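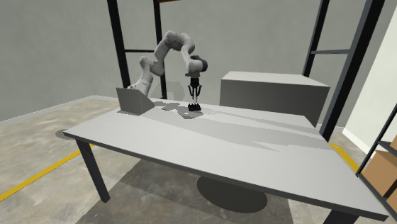 Arkside exists because of a bad Thursday in August. We were a small integration shop then, bolting arms to tables for anyone who would pay, and our first real customer, a parts packer called Gillies, had asked for one arm that could pick a small part off a bench and drop it in a tray. It worked beautifully in rehearsal. On the customer's floor it closed its gripper a hair too early, shoved the part sideways, and reported success. It reported success 1353 times before lunch. These days every job we take starts in simulation, with the open fingers hanging just over a little black block with a toothed top, because that gap between fingers and part is where our reputation went the first time.

About Arkside
Posted 11/18/21 by Nigel Crabtree
4 min read

The fault, for those who collect them, was a single setting. The controller judged a grip by whether the fingers had finished moving, and fingers that close on air finish moving very nicely. Our software believed them. So did we, for 3 hours, while drinking the customer's coffee and talking about expansion.

Gillies was gracious about it and sent us an invoice for the coffee. We still have it on the wall.

What came out of that was Vakine, our checking tool, and a change in the kind of company we are. We no longer sell arms. We look at other people's cells before they run, and after they have stopped running for reasons the operator describes as "weird." Vakine replays a pick with the part nudged, turned, or missing altogether, then compares what the robot did with what the robot says it did. The two accounts differ more often than our clients enjoy hearing.
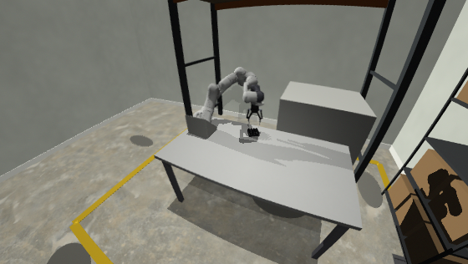

Can a simulation catch every fault before the real robot moves?

It catches the ones we thought to put in, and we keep a person and a stop button for the rest. Worn finger pads, oily parts, and a loose cable all have to be checked on the floor.

There are 11 of us now. Most came from production lines and have been lied to by machinery professionally. Our Jundero office handles site visits and fault reports. If your robot has hurt someone or come close, stop the cell, leave it as it is, and call us after you have called your own safety people. If it has only embarrassed you, email is fine.

We publish our own failures once a year, with the settings included. The early-grip story is first in the list and still the most requested, mainly by Gillies.

Contact Arkside | © 2021 Arkside. All rights reserved. | Back to top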